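Luvow
Home / Desks and Tables / Frames and Legs / Kemby Hand-Crank Desk Frame

Kemby Hand-Crank Desk Frame by Trnka
Item 1198
$246.00
In stock in gray and black. White is coming back in May, according to the factory, which has been right about this once.

A desk frame is the part of the desk you never compliment. You pick the top, you stroke the top, you send your sister a picture of the top, and then you bolt it to whatever legs were cheapest and spend six years watching your coffee shake every time you hit the space bar. The Kemby is for people who have already done that.

It's a steel frame with two columns, a crossbar and a crank. Turn the crank one way and the desk goes up. Turn it the other way and you'll never guess. There's no motor, no app, no control box humming under your knees, and nothing to plug in. It won't remind you to stand. If you want to be nagged about your posture you will have to keep using your family for that.

Trnka builds the frame in Trornari, in a shop that used to make the undersides of school lunch tables. You can tell. The feet are wider than fashion would like, the welds are plain, and the leveling feet are big enough to turn with your fingers while lying on your back, the position in which all desk leveling gets done.

The frame comes without a top. We say this on the page, in the cart, on the confirmation email and on the box, and we still get the phone call. If you already own a top you like, measure its depth first. The Kemby needs at least 22 inches from front to back, or the side brackets will stick out and find your thigh. Rounded corners and cable holes are fine, so long as a cable hole doesn't land on top of a column. The drilling template in the box shows where the columns go.

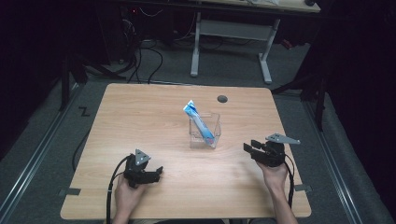

A light wood-grain top with rounded corners and a grommet hole near the back edge.

What's in the box
Two leg columns with the crank gear already fitted
Crossbar, in two halves that slide together
Two side brackets
Two feet
Folding crank handle, fits left or right
Paper drilling template
Screws for the top, bolts for everything else, and two spares of each
One hex key (you own nine of these, but they are all in another room)

You supply the top, a screwdriver or drill, and one other person for the part where the desk gets turned right side up. Please don't do that part alone. Desks are heavy on one side only, and it is always the side you aren't holding.

Putting it together
Lay the top face down on a blanket. Tape the template where it says to tape it, and check that the arrow points at the front, where you sit. More tops get drilled backward than we like to think about. Slide the crossbar to length, tighten it by hand, bolt on the brackets and columns, then go back and tighten the lot. Fit the feet last.

The screws in the box suit tops an inch thick or more. For a thinner top, get shorter screws before you begin. A screw tip coming up through your nice new desk is a very memorable sight, and there is no setting on the crank that fixes it.

Once the desk is standing, run it all the way up and all the way down before putting anything on it. The first trip feels stiff. The grease is cold and the gears haven't met. If one side looks lower than the other after that, lower the desk to the bottom and give the crank one more firm turn, then start again. 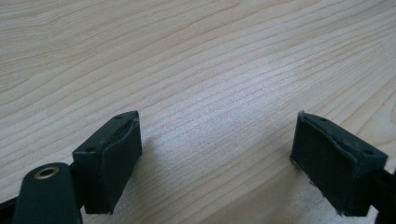 Can I raise the desk with my monitor and everything else still on it?
Go ahead, as long as the total stays within 100 pounds, top included. Crank slowly and leave enough slack in the cords, especially the one you forgot about behind the printer.

About the crank
It folds flat under the top when you aren't using it, and it comes off entirely if you have small children or a cat with ambitions. From sitting height to standing height takes about as long as it takes to decide whether you really want to stand. Some customers find that useful. They get two turns in, reconsider, and sit back down with no harm done.

The crank makes a soft ratcheting sound, something like a fishing reel. On a video call people may ask whether you've caught anything.

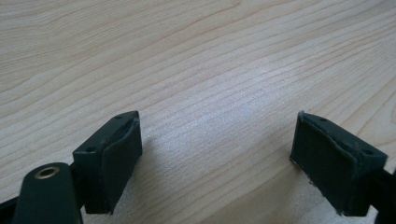 Put a drop of light oil on the crank joint once a year and leave the columns alone. They're greased and sealed at the shop, and opening them voids the warranty as well as your afternoon. Wipe the steel with a damp cloth. The black finish shows dust and the gray one doesn't, so choose according to your character.

From a customer
"Four stars. Solid as a parked truck. Lost one star for the instructions, which call the left leg the right leg on page three. I followed page three." - Bujar Dervishi

Page three has been corrected. If your booklet is dated before 15th May, the leg marked L goes on the left, whatever it tells you.

Shipping and returns
The Kemby ships in one long, flat, unfriendly box. The driver will bring it to your door and no farther. You have 100 days to send it back, and we'd like all the bolts with it, please, including the spares. We can't take back a top that you bought somewhere else, though two people have tried.

Goes with: Kemby cable tray, Kemby bag hook, felt pads for the feet (set of four)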